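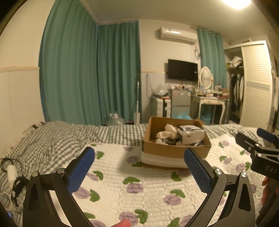
Zwei Handgreifer vor dem Bett mit der geblümten Decke, dahinter der Karton.

Meinung
Lasst die Wohnung, wie sie ist
19.01.2023 – von Dela Quansah

Ich gehe ja gern auf Vorführungen. Gebt mir ein Namensschild, einen lauwarmen Kaffee und einen Roboterarm, der Klötze stapelt, und ich bin für zwei Stunden versorgt. Meistens fahre ich danach nach Hause und habe alles wieder vergessen, bis auf den Kaffee. Beim offenen Tag von Wekia war das anders, und ich versuche jetzt mal aufzuschreiben, warum.

Wekia lässt Hausarbeit aufzeichnen, und zwar mit Greifern, die man in der Hand hält. Man nimmt in jede Hand einen, drückt die Backen zusammen und macht damit, was man sonst mit den Fingern macht: ein Tuch anheben, etwas in einen Karton legen, eine Decke glattziehen. Aus diesen Aufnahmen soll später ein Roboter lernen. Das Prinzip kannte ich vom Lesen. Was ich nicht kannte, war das Gefühl, sich dabei so unfassbar ungeschickt vorzukommen (und ich bin jemand, der mit Stäbchen Erdnüsse essen kann!).

Angekündigt waren 40 Gäste, gekommen sind nach Auskunft am Empfang fast 70, entsprechend eng war es im Flur. Wir wurden in kleinen Gruppen durchgeschleust. Es gab einen Vortrag, den ich schwänzen wollte und dann doch gehört habe, und es gab das Zimmer. Um das Zimmer geht es mir.

Ich hatte eine Kulisse erwartet. Ihr kennt das von Messen: ein Sofa, das nie jemand durchgesessen hat, ein Tisch mit genau einer Tasse, eine Pflanze. Stattdessen ein Schlafzimmer, in dem man sich sofort ein bisschen dafür schämt, dass man hineinschaut. Zerwühltes Karo-Bettzeug hinter der Tagesdecke, ein Schminktisch, auf dem kein Fleckchen mehr frei war, ein Haufen durchsichtiger Plastiktüten auf und neben dem kleinen Kühlschrank. Der Kleiderschrank stand offen, oben lagen die gefalteten Sachen gestapelt. Neben mir murmelte eine Frau: »Wie bei meiner Tochter.« Und bei mir, dachte ich, nur dass ich keine so schönen Vorhänge habe.

In einem Karton auf dem Bett steckten zerknüllte weiße Tücher und ein weißes Gerät mit irgendwas Blauem dran. Daran durften wir uns versuchen. Die blauen Greifflächen haben ein feines Rautenmuster, und ich hatte mir eingebildet, damit müsste doch alles haften. Tat es bei mir auch, nur eben alles gleichzeitig. Ich wollte ein Tuch und hatte zwei. Beim nächsten Versuch hatte ich ein Tuch und die halbe Kartonlasche. Man merkt erst mit so einem Ding in der Hand, was die Fingerkuppen den ganzen Tag nebenher erledigen, ohne dass man sie je dafür gelobt hätte.

Nun zu meiner Meinung, schließlich steht das Wort oben drüber. Ich finde es richtig, dass in einem solchen Zimmer geübt wird, und ich finde, man sollte bei öffentlichen Vorführungen überhaupt nur noch so etwas zeigen dürfen. Zum Vergleich: Im Mai war ich bei Trilbridge. Dort stand ein wirklich eindrucksvoller Arm, fest verschraubt, und räumte ein Regal ein. Gleiche Schachteln, gleicher Abstand, gleiches Licht. Wir haben geklatscht, ich auch. Auf der Heimfahrt fiel mir ein, dass ich zu Hause nicht ein einziges Regal besitze, auf das diese Vorführung zutrifft. Mein Regal hat hinten Kabel und vorn eine Schale mit Schlüsseln, von denen ich die Hälfte keiner Tür mehr zuordnen kann.

Im Vortrag wurde so getan, als sei die Unordnung ein Problem, das man demnächst im Griff habe. Da werde ich störrisch. Eine Wohnung ist unordentlich, weil jemand darin lebt und heute früh etwas gesucht hat. Ich will keinen Apparat, für den ich vorher aufräumen muss – das Kunststück beherrschte schon mein erster Saugroboter, den ich nur in die Küche lassen konnte, wenn sämtliche Stühle auf dem Tisch standen. Ein Kollege vom Troltar-Stammtisch hält mir immer entgegen, Spülmaschinen müsse man auch erst einräumen. Stimmt. Die haben mir aber auch nie jemand als Mitbewohner verkauft.

Und dann ist da die Sache mit dem Hineinschauen. Wer Greifer mit Kameras durch Schlafzimmer führt, der nimmt eben auch den Schrank mit und die Cremes und was sonst so herumliegt. Ich habe danach gefragt, mehrmals und vermutlich lästig. Die Antwort war freundlich und ging so: Alle Beteiligten hätten zugestimmt, und man könne Aufnahmen löschen lassen. Gut. Ich hätte trotzdem gern ein Blatt Papier gesehen, auf dem das steht, mit einer Telefonnummer, unter der jemand abnimmt. Bei Sarpong, wo meine Schwester eine Zeit lang Wohnungen vermessen hat, hing so ein Blatt bei jedem Termin an der Tür. Kostet nichts und beruhigt ungemein.

Ich weiß schon, dass jetzt Zuschriften kommen, die mir vorrechnen, ein aufgeräumtes Labor sei nun mal der vernünftige Anfang. Für die Leute, die daran forschen, mag das gelten. Ich rede von uns im Publikum. Uns erzählt eine saubere Kulisse, das Gerät sei fast fertig, und dann wundern wir uns 5 Jahre lang, wo es bleibt. Ein voller Schminktisch erzählt uns etwas anderes, und da kann sich jeder selbst ausrechnen, wie weit der Weg noch ist.

Am Ende habe ich übrigens doch noch ein einzelnes Tuch aus dem Karton bekommen, am Zipfel, mit links. Eine Mitarbeiterin hat mir dazu gratuliert, ziemlich ernsthaft sogar, und gleich gefragt, ob ich es jetzt bitte wieder hineinlegen könne, die nächste Gruppe warte schon im Flur.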